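From the Workshop: The Arms Get Their Walls

31 January 2019

The two-armed build at the back of Nalemlow has reached the stage where it looks finished, which in my experience is when the real trouble starts. Hartmut Wiegand calls it Skidbridge. Svenja Wiegand calls it "your thing." It has been going since September, when it was one arm and a lot of optimism.

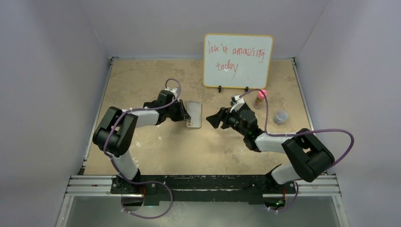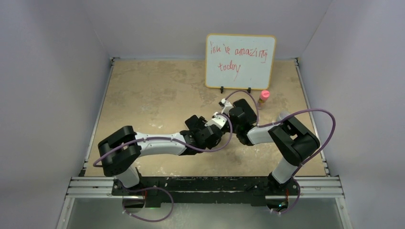
Skidbridge on its tabletop, purple cables and all.

The walls went up last week. Svenja wanted them so that people would stop resting coffee on the tabletop, and Hartmut agreed once he realized he could call it an enclosure.

Cable routing ate most of January. The first attempt was nice and tight, and lasted until the left elbow folded all the way and pulled its own plug out. Everything now has slack in it, more than looks decent. Hartmut bought 100 cable ties for the job and would like it known that he still has some, so please stop "borrowing" them (Matilde).

Next up is getting both arms to hand a part across the middle without arguing over it. Floarea Bălan has rewritten the timing so that one side waits for the other to let go. Before that they both held on, very politely, until the software gave up. She has a log of 586 attempts if anyone is short of bedtime reading.

Money so far: 300 from the shared tools pot, plus whatever Hartmut isn't telling Svenja. Hildegard Steinbach keeps the receipts in the blue folder and is missing the one for the rail.

If you want a turn at the controls, put your name on the sheet by the drill press. Long sleeves rolled up, please, and leave the speed setting where Floarea left it. She checks.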